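Zoser hand grippers, the 2-piece set - my notes after a month

Quick one, I'm between jobs and typing this on my lunch break. Domenica asked me to write up the Zoser pair before we decide on a second set, so.

What we got: 2 handheld grippers, white shells, black curved fingers, marker cubes on top, a case, a charger brick, a calibration card. We paid 400 for the pair, refurbished, through Presetti. New costs more, didn't look hard.

What we use them for: recording household chores so the arm can learn them. Sinks, shelves, laundry, that kind of thing. Before this we had the Cortés pair, so most of this is me comparing.

Weight. Better. The Cortés ones pulled forward and your wrists knew it by lunch. These sit back in the hand. I can do a long morning without shaking my arms out. Lindalva has smaller hands than me and says the trigger is still a reach for her, she ends up using two fingers on it. No adjustment for that. There should be.

Fingers. Soft enough, grip round stuff fine. Flat things are bad - a credit card on a table, forget it. Paper so-so. You can swap the fingers with one screw but the screw is tiny and I have already lost one (they don't include spares, come on).

Markers. Big and easy to track, but the cubes are bulky. When you bring both hands in close they want to bump. You learn to come in at an angle, one from each side. Took me a day or so. Glossy surfaces were my worry and we did get dropouts under strong ceiling lights. Turned half the lights off, much beter.

Cables. My main complaint. Each gripper has its own and they go everywhere. I've stepped on them, so has everyone. Tape them down or route them behind you before you start. The clip on the side of the mount does an ok job holding things near your hand, after that you're on your own.

Sink work is where I like them most. Small objects near a basin edge, two hands, slow approach.

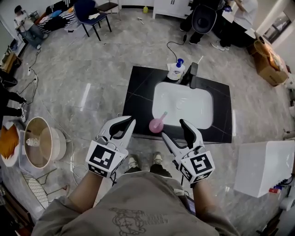 Both grippers on either side of the pink bottle-like thing at the edge of the sink.

Software. It's fine?? Export is slow. The app crashed twice on me, both times on startup, no data lost. Grididura makes a plugin that trims dead time off the clips and it's worth installing first thing.

Support. Wrote to them in January about the lost screw. Reply took 12 days and was a link to the manual. The manual doesnt mention the screw.

Battery, didn't test properly, ours are plugged in all day.

Would I buy again - yes, for tabletop and kitchen stuff. If you mostly handle flat things or paper, try a pair first if you can. And order extra screws with it. M2 I think, check before you buy.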